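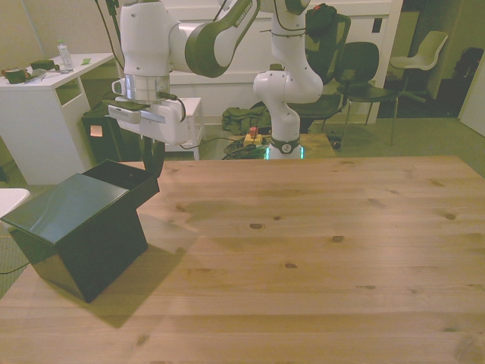 松木桌面，左边是我说的那个墨绿色盒子，中间偏大的椭圆节疤就是老冒油的那个

生活互助 > 家居维护 > 木器与家具 > 松木

标签：松木桌面 节疤 出油 木蜡油 桌面印子

松木桌面节疤一直发黏，盒子底下还有一圈印子，该整张打磨还是局部处理？

发布于 2025-06-18

各位好，在这个站潜水挺久了，第一次发帖，写得啰嗦，先道个歉。

桌子是去年10月在 Bianchini 定的，实木松木板，厚27毫米，连板子带裁切带送货一共2,273元，桌腿是另外配的。当时看中的就是它节疤多，店里那块样板摆在那儿，纹路特别活，我一眼就喜欢上了（家里人说像没买到好木头，随他们说去）。送来的时候是光板，边角倒过圆，没上任何漆。我自己拿 Tromado 的透明木蜡油擦了两遍，用旧T恤擦的，第一遍擦完隔了一晚，第二遍擦完就摆着用了。

头几个月什么事没有，手感也好，我还到处跟人显摆。开春以后开始不对劲了。照片上中间那个椭圆形的大节疤，我有天把一张纸放上去，拿起来的时候觉得粘了一下。用指甲刮，刮下来一点黄黄的、半透明的东西，搓一搓有松香味。擦掉，过一个来星期又有。它右边那个节疤也有一点，没这么厉害。别的节疤我都摸过一遍，干的。

第二件事是左边那个盒子。墨绿的，颜色很深，晚上看基本就是黑的，Kalleo 的，我拿来装零碎用。它在桌子左边那个位置一放就是好几个月没挪过，上周我把它搬开擦桌子，底下留了一个方方的印子。怪就怪在印子里面比外面浅！我原来以为会是染色，是盒子掉颜色，结果反过来了，印子里面像刚买来那阵子的颜色，外面整个桌面黄了一层。印子的边上还有一小条发暗的线，摸上去稍微有点涩，我怀疑是擦桌子的时候水流到盒子底下去了，没干透。我现在又把盒子放回原来的位置盖着，眼不见心不烦，但总不能盖一辈子吧。

补充几点情况，省得大家来回问：

房间朝南，下午太阳能照到桌面右边大半截，盒子那头照得少一些。窗帘是薄的那种，基本不拉。

冬天有暖气，桌子离暖气片不算近。

平时擦桌子就是湿抹布，有时候拿厨房那种去油喷雾喷一下再擦。我猜这一条要挨骂。

桌面没有开裂，也没觉得翘，我拿一根直尺横着比过，透光很少。

我想问的：

那两个冒油的节疤，有没有办法一次弄干净，以后不再冒？我看有人说用热风吹，有人说挖掉填胶，还有人说刷虫胶漆封住。哪个适合已经擦过木蜡油的桌子？

颜色不一样的那块，等它自己晒匀行不行，还是非得把整张桌面磨一遍？我只有一个手持的小砂光机，借来的，没怎么用过。

盒子边上那条暗线，是水渍还是发霉？

还有一个附带的，以后那个盒子底下要不要垫东西，垫什么？我在网上看了毛毡、软木、硅胶，越看越晕。

预算不想花太多，桌子才用了这么点时间，再花一大笔我心里过不去。离这儿不远有个家具翻新的师傅报过价，整张打磨重新上油要1,800，我听完就走了，这都快赶上再买一张了！

先谢谢大家，有没说清楚的我再补。

一楼

松木都这样，我家的床也冒油，拿酒精擦擦就行了，过两年自己就不冒了。别折腾。颜色晒晒就好。我当初也是天天摸天天看，后来懒得管了，现在一点事没有。

盒子底下垫张杯垫不就完了。

1,800 太贵了，别去。

二楼

看到这个帖子特别亲切，我家餐桌、书桌、阳台上一块搁板，全是松木，节疤冒油、晒黄、压印子，你说的这几样我一样不落全碰上过。我不是专业干这行的，就是这几年自己瞎弄，弄坏过也弄好过，把我的做法写一下，你挑着用。

先说冒油的节疤。你刮下来那个黄黄的东西就是松脂，松木本来就有，节疤那里特别集中。板子出厂之前烘得够不够，差别很大，烘得好的，松脂在里面就硬住了，烘得一般的，天一热它就软了往外走。你说冬天没事开春开始冒，还有下午太阳能照到，对得上。我家阳台那块搁板也是这样，一到夏天就发亮，冬天摸上去硬邦邦的。

一楼说拿酒精擦，擦是能擦掉，我也是拿酒精擦的，不过擦掉的只是表面那点，里面还有。所以你擦了它又来，来了你又擦，跟我头一年一样。我后来的做法是先把它往外赶一赶，赶得差不多了再封。

怎么赶呢，用热风。电吹风就可以，不用专门买热风枪，热风枪我用过一次，没控制住，把节疤旁边的浅色木头烤出一块焦黄，到现在还在那儿，我拿个花盆压着。吹风机开最热那档，离桌面一拳头远，对着节疤慢慢转圈，别停在一个点上。吹一会儿你会看见节疤表面开始发亮，冒小珠子，这时候拿厨房纸蘸酒精按上去吸，别来回抹，抹开了旁边的木头会吃进去，颜色就花了。吸完再吹，再吸。我家那张书桌最大的节疤，头一天弄了好几轮，第二天接着弄，第三天再吹就几乎不出了。

你那个大的估计也要分几天。一天弄太狠，节疤受热缩得厉害，容易跟边上的木头裂开一条缝，松动了更麻烦。弄的时候开窗，酒精跟吹风机不要同时用！先关了吹风机，等桌面不烫手了再上酒精。这条我自己写下来都觉得后怕，我第一次弄的时候根本没想到。

赶完放几天，看看还冒不冒。不冒了就可以封。你已经擦过木蜡油，虫胶漆刷在油上面不太咬得住，所以节疤那一小块要先磨掉油层。用砂纸手磨就行，不要上机器，小砂光机在一个点上磨两下就是一个坑，节疤比周围木头硬，你觉得在磨节疤，结果磨下去的全是它旁边的软木头，最后节疤鼓出来像个小山包，我真干过这事。砂纸包在一小块平的木头上，顺着纹路磨，磨到摸着不滑了就停。

然后用脱蜡的虫胶漆，透明的，拿细毛笔沿着节疤的轮廓点，稍微盖过边缘一点点。薄薄两遍，中间等干。干得很快，等头一遍不粘手了就能上第二遍。我用的是 Rurton 的那种小瓶，够我点完全家的节疤还剩大半瓶，贵不贵看你怎么想，反正我觉得合适。干透了用最细的砂纸轻轻带一下，再拿你原来的 Tromado 木蜡油整面薄擦一层，把光泽接起来。节疤那块可能会比周围亮一点点，侧着光看能看出来，正着看看不出来，我家人至今没发现。

挖掉填胶那个方法我没试过，就不乱说了。我个人舍不得，你当初不也是冲着节疤买的嘛。

再说颜色。你形容得特别准，里面浅外面黄，那就是晒的。松木见光会变黄变深，被盖住的地方慢，盖得越久差得越多。木蜡油本身也会黄一点，不过大头还是光。你那个印子我看不需要打磨，整张磨一遍当然颜色就齐了，可磨完它照样从头开始黄，你再放个盒子再来一遍……

我的办法很笨，就是把盒子搬走，让那一块露着晒。你现在把它盖回去是正好弄反了，哈哈，我完全理解那种心情，我当时在印子上铺了块桌布，铺了一个夏天，掀开以后印子没好，桌布又多出来一圈。后来老老实实全空出来，头两个月变得最快，后面越来越慢，到入冬只剩一点影子，第二年就找不着了。你盒子那头太阳照得少，可能比我慢，能把桌子调个头的话就调个头，让左边也吃点光。桌上别的东西也隔几天挪挪位置，不用挪很远。

那条暗线我觉得多半是水。发霉的话一般有点点，或者发绿发灰，湿布擦一下会变淡，干了又出来，凑近能闻到味。你说摸着发涩，像是水把木头毛立起来了，又干在那儿，木蜡油那层也给泡松了。你先什么都别用，拿干的细砂纸顺着纹路轻轻带几下，看看颜色有没有浅，浅了就说明只在表面，继续带到看不见，再补一点油。要是没变化，我会试草酸，建材店有粉的，兑温水，用毛笔只刷在线上，等它干了再拿清水擦两遍。戴手套，别凑上去闻。先在桌子底面找个地方试一下，每块板子反应不一样，有的会漂得比周围还白，那就更难看了。

厨房去油喷雾这个，是的，要挨骂了哈哈。那东西就是专门去油的，你桌面上擦的就是油，喷一次少一层。改用拧得很干的布，脏得厉害了兑一点点中性的洗碗液，擦完马上用干布再过一遍。我家就这么擦，木蜡油一年补一次就够。

垫东西我投软木一票。毛毡容易吸水，水跑进去了半天不干，跟你现在那条线是一个道理。硅胶我不喜欢，有的硅胶垫跟油饰面待久了会粘上，揭下来一块亮一块哑，我有个杯垫就这样，扔了。软木片剪四个小圆，贴在盒子底下四个角，把盒子架起来一点，底下能走气就行。别贴整片的，整片的跟没垫差不多，光还是照不到。一楼说的杯垫也能用，就是印子会从方的变成圆的。

最后说价钱。那位师傅报1,800，整张磨加重新上油，我不评价贵不贵，各地行情不一样，可是你这张桌子目前看根本不到要整张磨的程度。你要买的就一小瓶虫胶漆，几张砂纸，酒精，软木片，我上次一样一样配齐花了44，木蜡油你家里还有剩的吧？有的话就不用另买了。

弄完来回个帖呀，我挺想知道你那个大节疤几天能消停。

三楼

楼上写得很全，热风那段我也是这么干的，补几处不一样的地方，有些是我跟他意见不同，你自己掂量。

一是擦木蜡油的间隔。你说第二遍擦完就摆着用了，我觉得问题有一部分在这儿。木蜡油摸着干了不等于里面干了，要好些天才硬透，包装背面一般会写多久之后可以放重物、多久之后可以沾水，找出来看一眼。没硬透就压个盒子，盒子底下不透气，那一块就一直半干不干，水一进去自然就留线。所以这次补完油，左边那块一定要空着，忍一忍，盒子先放别处去。你照片左上角不是有张白桌子嘛，台面底下有格子，塞得进去的话先塞那儿，塞不进去就搁桌面上，白的反正不怕压。

二是酒精。二楼用酒精吸松脂，我没意见，浓度要高的，药店那种75度的里面水不少，吸完木头毛会起来，你还得再磨。我换成95度的以后省事多了。另外酒精会把木蜡油带走一点，节疤旁边会出现一圈哑的，不用慌，反正后面要补油。

三是调头。你这张桌子的腿要是锁死在板子上的，一个人别硬转。27毫米厚的整板，加上腿，分量不轻，我一个人转过一次，腿在地上别了一下，螺丝孔松了，后来换了粗一号的螺丝才咬住。叫个人一起抬，或者把左边那头的窗帘拉开，右边那半拉上，让光偏一偏，一样的效果，就是慢。

四是桌面中间那个大节疤的裂缝。现在没裂不代表吹完不裂，吹完第二天早上拿手电侧着照一下，看看椭圆边上有没有细细一圈。有的话别急着上虫胶漆，先拿很稀的木工胶用牙签引进去，擦干净面上的，压一晚。缝很细的话不管也可以，我家有一圈细缝，好几年了没变大，里面偶尔进点面包渣，拿牙刷刷刷就出来了。

五，桌面翘不翘，你拿直尺横着比是对的，再竖着和斜着各比一次。松木整板只上面擦油底面不擦，时间长了容易往一边弯。你帖子里没说底面擦没擦，我猜是没擦，大多数人都没擦，我头一张也没擦。趁这次补油顺手把底面也来一遍，不用讲究，擦上就行。擦过油的布别揉成一团扔垃圾桶，摊开晾干了再扔，泡水里也可以，那个团着放会自己发热的，真的会着。

颜色那块我跟二楼看法一样，别磨。你看照片里桌面偏粉偏暖，这种光底下看不出黄不黄，判断颜色最好白天、阴天、关灯看，不然今天觉得深明天觉得浅，自己吓自己。我有一阵子天天拍照对比，后来发现差别全在灯上，木头压根没怎么变。

还有那条线，草酸我建议放到最后再考虑。我在一张旧凳子上用过，线没了，换来一条白的，比原来还扎眼，只好整面都刷了一遍才匀。你先照二楼说的用砂纸轻轻带，带完补油，放两个星期再看。很多时候油一补上，浅的暗线就融进去了，松木纹路本来就花，节疤又多，没人盯着看。

你要是去买砂纸，240目和400目各来几张够了，更粗的别碰。

楼主补充

谢谢三位！一口气看了两遍，记了半页纸。

底面确实没擦，被说中了。当时嫌翻过来太麻烦。

昨天晚上先拿吹风机试了右边那个小一点的节疤，想着练练手，冒出来几颗小珠子，按了几下厨房纸，纸上一圈一圈黄的，味道还挺好闻，跟小时候捡的松果一个味。大的打算周末再动。酒精我家里是75度的，看完三楼的话先没用，去买95度的了。

盒子准备搬开，软木片已经下单。有个小问题：盒子盖子合上和敞着，重心不太一样，它后半截高出来一块，前面的盖子是斜着朝前的，四个角贴软木片会不会晃？要不要后面那两片贴厚一点的？

二楼

不用，四片一样厚，贴完在桌上推一推，哪个角空就在哪个角再叠一层薄的。我的盒子比你那个还头重脚轻，贴完稳得很。

珠子冒得越多越是好事，接着吹！

三楼

同意，一样厚。软木片背胶那种用久了边上会渗一点胶出来，贴的时候离盒子边缘往里收一点，别让胶蹭到桌面上。蹭上了拿橡皮搓掉，别拿酒精，刚补的油经不起。

联系我们 | 使用须知 | 版权归发帖人及本站所有 | 返回顶部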